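The Clock Rule Should Apply to Every Replay Review

Wednesday, September 13, 2023

The regional league's amended replay protocol took effect with the opening round, and it contains one good idea applied to half of the cases. A coach's challenge now has a time limit. The replay official has 60 seconds from the first usable angle, and if the call on the field can't be overturned in that time, it stands. A review started by the booth has no limit at all.

I think the limit should cover both. The argument for it does not depend on which kind of review is in progress.

Start with what a review is for. The written standard is "clear and obvious." An official who has watched the same catch from four angles at quarter speed, and then asks for the second angle again, is no longer looking for something obvious. He is looking for a reason to decide. Those are different jobs, and the rule book assigns only the first one. A time limit is a cheap way to enforce a standard that is otherwise left to the temperament of whoever is wearing the headset.

Now the cost. In Saturday's game between Movberg and Marinho, the booth stopped play in the third quarter to look at a sideline catch by Josué Lacerda. The ball was ruled complete for 8 yards. The review lasted a little over five minutes and the call stood. Movberg had been running without a huddle and had the defense backed up with the wrong personnel on the field. When play resumed, Marinho had substituted its entire front four and had a new call from the sideline. The drive ended three snaps later in a punt.

Nothing in the rules gives a defense a free timeout for being tired. A booth review gives it one anyway, and the longer the review the more it is worth. Under a coach's challenge this is at least partly priced in, as the coach who asks for the stoppage is risking a timeout of his own. The booth risks nothing.

Movberg's coach, Bronwyn Rewi, was asked afterward if the delay cost her team points. She said she would have to look at the film, and that her group had to be better on third down in any case. That is the correct answer from a coach and it tells us very little. Yaroslav Kostiuk, across the field, was more direct. He said his linemen appreciated the drink of water.

The usual objection is that accuracy matters more than pace. I agree that it does, as a general statement. But the objection assumes that minutes four and five of a review produce accurate results that minute one does not. I have kept a log of reviews in this league since it first allowed them, and it now stands at 1,238. My log is a hobby and has the flaws of one - I miss games, and I start the watch when the referee puts on the headset, which may not match the official timing. Even so, the pattern has been steady. Overturned calls tend to be overturned quickly. The long ones mostly end where they began, with the call on the field standing and the crowd sitting down again.

That is what one would expect. If an angle shows the foot on the line, it shows it the first time. If no angle shows it, more viewing does not add a camera.

A second objection comes from Farzad Jalali, who worked as a line judge for many years and with whom I have argued about this since March. His position is that booth reviews cover scoring plays and turnovers, where an error is expensive, and that a clock would push officials to rush exactly the calls that deserve care. I take this seriously. My reply is that the limit would run from the first usable angle. Technical delays would not count. An official who needs 40 seconds to find the right feed would still have the full minute to look at it.

If a minute is too tight for scoring plays, make it 90 seconds. I would rather lose the argument over the number than over the principle. 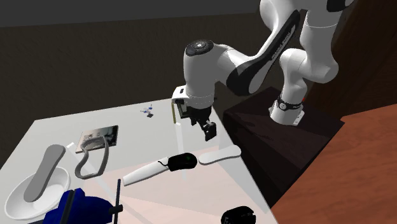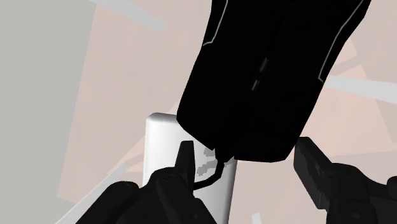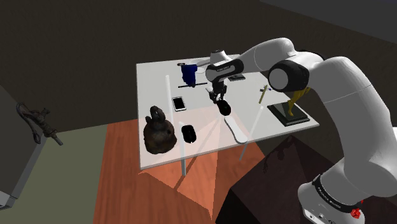 There is also the matter of what the crowd and the players are told. During a challenge, the referee announces what is being reviewed. During a booth review he usually says only that the previous play is under review, and on a play with a catch, a fumble and a spot, that could mean any of three things. At Bremerine two weeks ago the stands held around 1,000 people and I doubt that many of them knew which part of the play was in question. The Cestutar bench plainly did not. Their defense stayed on the field, left it, and came back.

Requiring the referee to name the question would help the clock work. An official who has been told to determine whether the knee was down before the ball came loose has a narrow task, and a narrow task fits in a minute. One who has been told to look at the play in general can go on looking.

Mirela Honorato, who handles rules for the league, has said the protocol will be looked at again once the season is over. The change I am asking for is short. Strike the words "initiated by a coach" from the paragraph on time limits, and add one sentence requiring the announcement. The rest of the protocol can stay as written, including the part about the headset batteries, which I have no complaint with.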